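About the Pokberg Handling Lab

We teach robots to pick up parts and put them together.

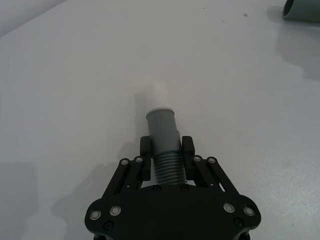

What does it mean for a robot to learn from demonstration?

A person moves the robot through a task by hand, over and over, while the robot records what its joints are doing and what its sensors pick up. A program then looks for the pattern in those recordings and uses it to choose the robot's next move when it has to do the task alone. The person never writes out the steps as code.

How we got going

Pokberg started as two benches at the back of a plumbing supply warehouse. Vilém Oravec was working there on a bin-sorting line and kept running into the same wall: the line was great until a supplier changed a fitting by a hair, and then someone had to spend a week reprogramming it. He wanted a robot you could show the new part to over coffee and have working by lunch. We're not quite at lunch yet, but we're a lot closer than we were!

There are 11 of us now. A few came from machine shops, a few from university labs, and one of us used to tune pianos (which has been more useful than you'd guess, especially on days when we're listening for a slipping joint). Everybody on the team takes a turn giving demonstrations. You learn a lot about your own hands that way.

What we work on

Plastic pipe fittings are our bread and butter. They're light and smooth in some places and ribbed in others, and a robot that squeezes them in the wrong spot will tilt them just enough to ruin the next step. Getting a fitting upright and holding it there sounds like a small thing. We have spent whole months on it and we'd happily spend more.

Our main method is called Salen. When you train a robot only on clean, perfect demonstrations, it does fine until it makes its first small mistake, and then it's somewhere it has never been and it gets worse from there. With Salen, we start a good share of the demonstrations from a bad spot on purpose. The part is leaning, or the fingers come in too high, or the grip is off to one side, and the person shows the robot how to recover. The robot ends up knowing the way back as well as the way forward.

The first time we tried it properly, we used 400 demonstrations, and nearly half of them began with something wrong. We compared it with a robot trained on the same number of clean ones. The Salen robot recovered from tilted grips that the other one simply carried on with, and we ended up standing there nudging parts just to watch it fix them. It still had trouble with short fittings, where there isn't much to hold on to, and it still does. If you have ideas about short fittings, please write to us.

Oda is the other big project. It deals with the moment of contact, when the fingers have closed and the robot has to decide if the grip is good enough to lift. Right now it uses the wrist view and the finger position together. We tried it with finger position alone last winter and it was confident and wrong in equal measure, so the wrist view went back in during January. We're writing that up, including the part that didn't work.

Who we work with

Utex, a small maker of drainage and irrigation parts, sends us fittings from its regular production, including the ones with odd edges and leftover bits of plastic. We love the odd ones. A method that only works on hand-picked samples won't help anyone on a factory floor, and the Utex crew is very good at telling us when we've been testing on parts that are too nice.

We also share our test setups with other labs. The part list, the starting positions and the scoring sheet are free to anyone who asks, and we're glad to walk you through them on a call. If you run the same test and get a different number, we want to hear about it, and we'll add your result next to ours.

Visiting and joining

The lab door is open to visitors on the first afternoon of each month, from 2 until we run out of questions. Students are very welcome, and so are people who work with these parts for a living. Wear closed shoes and bring something you think is hard to pick up. We keep a shelf of past challengers, and the reigning champion is a rubber gasket that has beaten every version of our software so far.

We take on trainees in spring and fall. You don't need a robotics degree to apply. Send us a page on something you built or repaired, what went wrong along the way, and what you did next. Vilém reads all of them and writes back himself, usually late in the evening.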